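A week with the Fosto, and my knees have forgiven me

I have never been a scooter person. I'm the one who tuts at them on the pavement! But when the makers of the Fosto offered me their new electric moped for my commute, I looked at the price of my train ticket and said yes before they'd finished the sentence.

It's a sweet little thing to look at, all round edges and one big headlamp, and it costs £3176 with a single battery. You get 2 riding modes, Town and Open, and I spent the first morning in Town because I was frightened of the other one. My trip is six miles each way, with a long hill at the far end that finishes off most bicycles (and finished off mine).
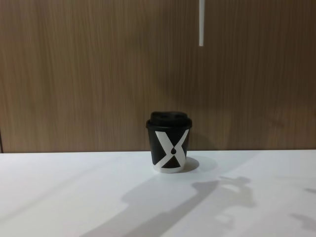 By the third morning I'd got brave and switched to Open, and what a difference – it pulls away from the lights so smartly that I whooped inside my helmet. The brakes are a bit grabby until you learn to squeeze them gently, and the mirrors shake at full speed, so you see a lot of blurry vans. The seat, though, is lovely. Wide, soft, and low enough that I can get both feet flat on the ground.

Charging is simple. The battery lifts out from under the seat and comes indoors with you, though it weighs 13 kilos and I live up two flights of stairs. I took to plugging it in at work and letting the lift do the carrying. 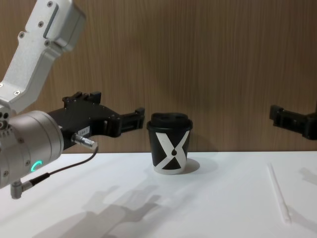

What else could you buy?

The Honorato is cheaper and lighter, but I borrowed one for an afternoon and felt every drain cover in town through my spine. The Rutusura goes further on a charge and has a proper lockable box on the back, and if I lived out in the villages I'd probably have that instead. For my hill and my parking space, I'd still take the Fosto, preferably in the green.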